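Fading and Shrinkage in Cotton T-Shirts Washed at Two Temperatures
Student project report, Textiles and Home Science
Lanell College

Background

Care labels on cotton shirts often allow a warm wash, but many people wash everything cold to save money. Our group wanted to find out how much difference the temperature makes to the size and color of an ordinary T-shirt. We chose navy shirts from Quintela because the campus store sells them and they are 100 percent cotton.

Method

We bought shirts from a single batch and split them into two groups. One group was washed cold and the other at 40 degrees Celsius. Both groups used the same liquid detergent, Fekix Color, measured with the same cap. No softener was added.
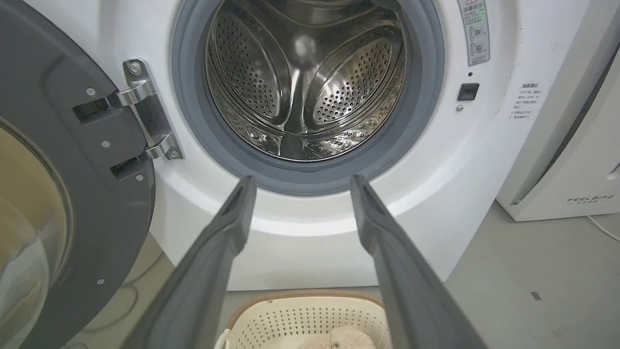
Each shirt was measured before the first wash and again after every wash, once it had dried flat overnight. We took the length from the collar seam to the hem, and the width from armpit to armpit. For color, we compared the shirts with an unwashed one kept in a dark drawer. Three of us scored the fading separately, from 0 (no change) to 5, and we averaged the scores.

The project ran for 13 washes, starting in August. We had planned on more, but drying took longer than expected on humid days.

Results

Most of the shrinkage came early. After the first few washes the warm group was clearly shorter in the body, and after that the measurements hardly moved. The cold group shrank too – less in length and almost not at all in width. By the end the average difference in length between the groups was 2 centimeters. 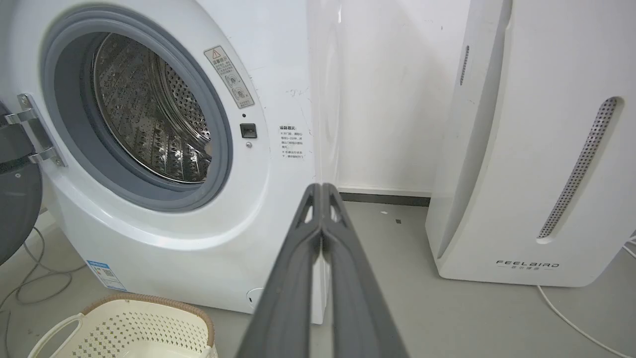

Fading followed a different pattern. It was slow and steady in both groups, and the warm shirts were scored higher from the fifth wash on. The seams and the collar edge lost color first. One cold shirt faded more than the others in its group, and we could not find a reason for it. We left it in the average.

Problems

Measuring soft fabric is harder than it sounds. Early on we got different numbers for the same shirt depending on who held the tape, so we pinned each shirt to a board from the third wash on. The earlier figures are less reliable. The scoring was also done under the ceiling lights in the Osano Building, which are slightly yellow. Daylight would have been better for navy.

If we repeated the project we would add a group dried in a tumble dryer, as most students in our dorm dry their shirts that way.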